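Wenico grip mat, the dark blue felty one. Bought it for the pick-and-place build in our shared shop, been on the table since December. Short version - good mat, bad edges.

Before this we ran on bare tabletop. Cans rolled, the toothpaste tube slid off whenever a finger nudged it. Tried the Droltport rubber sheet too, too shiny, threw the vision off.

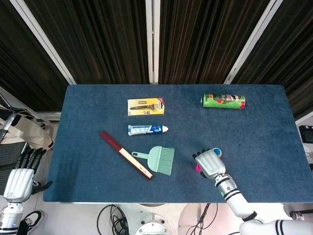 *Posted 2023-02-28 by Khaemba | shop bench reviews*

Usual test set on it: razor in its blister pack, snack can, toothpaste, the long red case, green hand brush. Logged 376 grabs so far, 311 clean. Most of the misses were the razor card, lies too flat for the fingers. Not the mat's fault.

Good: no glare, fingertips can press into it a bit, vacuums clean.

Bad: shows every bit of lint. Corners curl - I taped mine. Box says good for up to 2000 hours, no idea how they'd know taht.

Ciller makes a thicker one, costs more. Would still buy this agian. Four stars.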